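# Let the planner say no

Most of the arguments I have about manipulation software come down to one question: what should the program do when it isn't sure? I write the control and planning code for a small group, and I have come to think the usual answer is wrong. The usual answer is to do something reasonable. I think the program should stop, say which part of it was unsure, and leave a record a person can read in under a minute.

That sounds obvious until you look at how most stacks are put together. Perception returns a pose. The pose has a confidence attached, and the planner throws it away because the planner's interface asks for a pose and nothing else. The planner returns a path. The path was either found easily or scraped together on the last try before the timeout, and the controller can't tell which. By the time the fingers close, three pieces of software have each rounded a guess up to a fact.

Our own stack, Penura, was built this way for its first year. I wrote a good part of it, so I'm not pointing at anyone else. We had a fallback for every failure. If the segmentation came back empty, we used the last good mask. If the grasp planner found no candidates, we widened the search and lowered the threshold. The arm almost never sat still, and people who visited liked that.

Then we went through the logs. Out of 700 pick attempts, 161 had used at least one fallback, and the summary page showed them the same as the rest. Some of them were successful picks. We had been tuning the grasp scorer against numbers that were partly made by code nobody had looked at since it was merged.
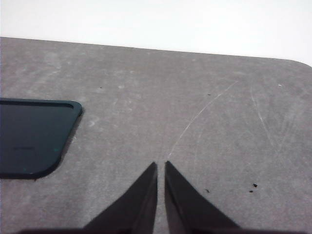
*Daly, December*

I keep a wrist view like this one open in a second window when I talk about perception, because it has most of the ordinary trouble in it. The object is dark and glossy and only part of it is in view. The surface is gray with scratches and smudges, and one long curved scratch runs down toward the gap between the fingertips. There are a few dark specks off to the lower right. A person sorts all that out without trying. A segmentation model has to be told, or has to learn, that a scratch has no height and a speck isn't a part.

The glossy face is harder. A depth sensor can lose a dark, shiny surface and give you a hole, and the hole then gets filled in by whatever smoothing step somebody added to make the point cloud look nice. I would take the hole. A planner that receives a hole can ask for another view. A planner that receives a smooth invented surface will plan a very confident path to it.

The part that is out of view matters even more. If all you have is the right-hand side of a flat object, you don't know its width, and you don't know where its center is. Our old code would fit a full shape to the visible edge and hand over a center point. It was often close. When it was off, the grasp was off by the same amount, and the log said the grasp planner had failed. We spent most of a spring working on the wrong module.

What we do now is dull. Every message between modules carries a status field that can't be left blank, and "partial" is one of the allowed values. The planner has to handle it. It can move the wrist for a better view, or it can refuse. If it refuses, the arm holds position and the reason goes to the top of the run page in plain words: object extends past left side of view, no center estimate. We took out 19 fallbacks. The two we kept are both safety stops.

The cost is real. Throughput dropped by 27 percent in the first month, and a demo for our partners at Skodura included a long stretch of the arm holding still. Some of that came back once we could see what the refusals had in common. A good share of them were cured by backing the wrist off before the first look, a change of one number in a config file. We could have made it a year earlier if the software had complained.

I know the other side of this. People who train end-to-end policies say the whole idea of a status field belongs to an older way of working, and that a good enough policy will learn to look again on its own. Maybe it will. I've seen policies that do it. But when one of those policies drifts off target, I still want to know whether it was unsure, and at the moment the tools for asking are poor. I would rather see effort go there than into another point or two on a benchmark. A policy can be large and learned and still be wrapped in something that is allowed to stop it.

The tooling is where I'd spend money first. Our run viewer, Grustitico, is ugly, and it is the most useful thing we have written. It shows the wrist image, the mask, the planned path and the status fields on one timeline, and you can step through them with the arrow keys. Before we had it, checking one bad pick meant opening four files and lining up the timestamps by hand, so people checked very few. Now a new hire goes through the refusals on Monday morning and files whatever looks odd.

If you are starting a stack this year, put the status field in before the second module exists. Adding it later meant touching every interface we had, and the calibration code still hasn't been converted.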